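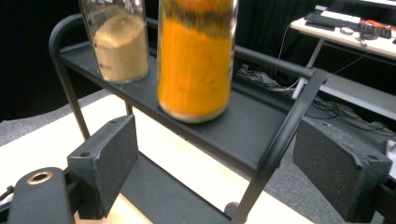 How to keep ground spices in glass jars on a trolley

Filed under: Kitchen, storage. Last updated 2018-12-05

Ground spices are sold in packets designed by someone who has never owned a cupboard. You open one, take a teaspoon, fold the top over, put a clothes peg on it, and by July there are eleven pegs in the cupboard and a fine yellow film over the tea bags. I lived like this for years. Then I moved the lot into clear jars on a small rack with castors, and I have had my pegs back ever since.

It is an afternoon's work, most of it washing up.

What you need

Clear glass jars with lids that close properly. Ones with measurement marks up the side are handy, and I'll come to why.
A rack or trolley with a rail round the top shelf.
A wide funnel, or a sheet of stiff paper rolled into a cone.
A dry pastry brush.
Labels and a pencil.
An old tea towel you have no feelings about.

Step 1: Throw things away

Get every packet out and smell it. Ground spice that smells of cupboard will taste of cupboard, and a nicer jar won't bring it round. I had one bag of ground coriander that had come with me through two house moves and smelt of neither coriander nor anything else. Be firm. If you have three open bags of the same thing, tip a little of each on to a saucer and compare them. Keep the best and don't blend the old into the new, which only gets you a larger amount of mediocre cumin.

Step 2: Wash the jars and then leave them alone

Hot soapy water, a good rinse, upside down on a rack until morning. They will look dry after an hour. They are lying. A drop of water left in the shoulder of a jar turns the first spoonful of powder to paste and the rest to a sort of geology. If you are impatient, put the jars (without lids) in a low oven for a while and let them go completely cold before filling.

Step 3: Fill the pale ones first

Work from light to dark, and leave turmeric until the very end. Do it the other way round and everything you own will be faintly orange, including the funnel, the tea towel and the light switch. My pale powders are mostly Iyengar brand, bought by the bag; the turmeric comes from Bustano, a shop whose idea of a small packet is something you lift with both arms.

Pour slowly, and stop two-thirds of the way up if you use the spice often. A spoon needs somewhere to go. Powder also heaps up in the middle as it falls, so give the jar a gentle knock on the tea towel before deciding how much room is left. For things bought in bulk you can pack the jar right up, but wipe the rim with the dry brush before the lid goes on, or the thread will grind away at it every time you twist.

Never top up a half-used jar. Empty it, wash it, start again. I know. I don't always do it either, and then I get layers, with last year's darker stuff sitting on this year's like a cliff face.

Step 4: Label the lid and the side

Write the name and the month you filled it. You will be certain that you could never confuse ground ginger with dried mango powder. My neighbour Kumaresan Kulkarni was also certain, and served us a remarkable crumble.

If the jars have marks up the side, use them for shopping. Decide on a line for each spice, and when the powder drops below it, put it on the list. Don't treat the marks as a way of weighing things. A level that means one weight of rice flour means quite another of chilli.

Step 5: Load the trolley

Heaviest jars on the lower shelf, the ones you reach for daily on top. Keep the jars well inside the rail, with a finger's width between them, so you can get one out without its neighbour coming too. On a slick shelf, a strip of rubber drawer liner stops them skating about.

Mine is a Brallthorpe trolley and the castors are excellent on the kitchen floor and optimistic on carpet. Push it with one hand on the handle and go slowly over any threshold. If the castors lock, lock them. Tall jars on a moving shelf have a way of reminding you about centres of gravity.

Step 6: Park it somewhere dim

This is the weak point of clear glass, I'm afraid. Light fades ground spice, and turmeric and chilli suffer most. Keep the trolley out of direct sun and away from the hob, where steam gets in every time you lift a lid. I roll mine out to cook and back into the corner afterwards – or I mean to, and manage it most evenings.

Use a dry spoon, every time. Don't shake the jar over a steaming pan.

If it goes wrong

Powder has clumped: break it up with a fork and sniff it. If it smells musty, bin it. If it is only a bit lumpy, sieve it and use it soon.

Jar smells of its last tenant: fill it with bicarbonate of soda, leave it overnight, wash and dry. Lids hold on to smells longer than glass.

Turmeric on a pale tabletop: wipe it up dry first, then damp. Starting with a wet cloth makes it a dye. Whatever stain remains will fade a little in daylight, which is the same process that ruins the turmeric, so at least it's consistent.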